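New red padlocks at the Skarnance workshop, and they want your name on them

If you rent bench time at the Skarnance shared workshop, you've probably already had the email. If you're like me and you don't read the emails, let me save you an awkward morning at the front desk — the lockout rules are changing in April, and everybody who works on the machines is getting a personal safety padlock.

I stopped by to pick mine up and ended up staying for an hour, mostly because Trinidad Belmonte had coffee going. She runs the floor at Skarnance, and she was halfway through handing out the first batch of 50. The old system was a coffee can of mixed padlocks by the breaker panel, and you grabbed whatever was on top. That was fine when there were a dozen of us. The place has 620 members on the books now (I had no idea!), and a lock on a switch doesn't tell you much if you can't work out who put it there.

"I spent most of a lunch break walking around asking people if the lock on the big bandsaw was theirs," Trinidad told me. "It was Milan's. He was out getting a sandwich."

Milan Van Acker, to his credit, laughed and said the sandwich was worth it.

So now it's one person, one lock, one key. The locks are red, they have a nice long shackle, and there's a white label on the front with room for your name. You fill that in before you leave the desk. Trinidad has a paint marker on a string for it, and she will stand there and wait.
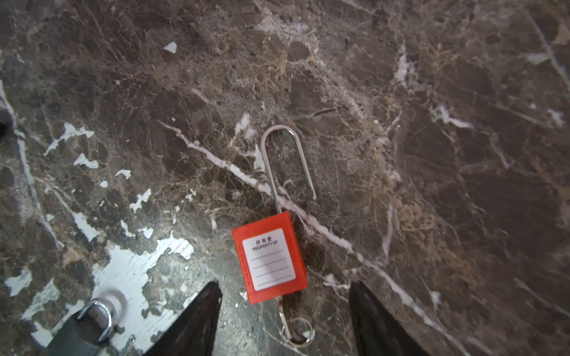
One of the red lockout padlocks, open and still waiting for an owner's name. The label is in Chinese and English.

I asked about the label, which has four lines on it, and whether I had to fill up all four. You don't. Name on the first line and a phone number on the second is what they're asking for, and the rest is up to you. Ka-ming Tu has put his bench number on his, and I'm going to copy that. Please write big! My own handwriting came out looking like a grocery list and I had to wipe it off and start over.

A few practical things I wrote down while I was there. The long shackle is handy on the older disconnect boxes along the back wall, where the handles are thick and the short-shackle locks were always a fight. Your key stays with you — no leaving it on the hook by the sink, no lending it to your bench neighbor. And if you get home and find you've left your lock on a machine, call the desk right away. Kam-wah Ng takes the evening calls and would much rather hear from you at 9 p.m. than cut a lock off the next day.

The old padlocks aren't going in the trash. They'll be used on the storage cages and the lumber rack, so if one of them was yours from home, come and claim it before the end of the month. There's a box of them under the front desk.

Your first lock is included in your membership. If you lose it, you'll pay for the replacement, and Trinidad says she isn't taking sob stories.

Pickup is at the front desk from 8 a.m. until noon, and again after 5 p.m. Bring your member card. The laser room and the sewing tables aren't affected, so if that's all you ever use, you can skip the line and just come for the coffee.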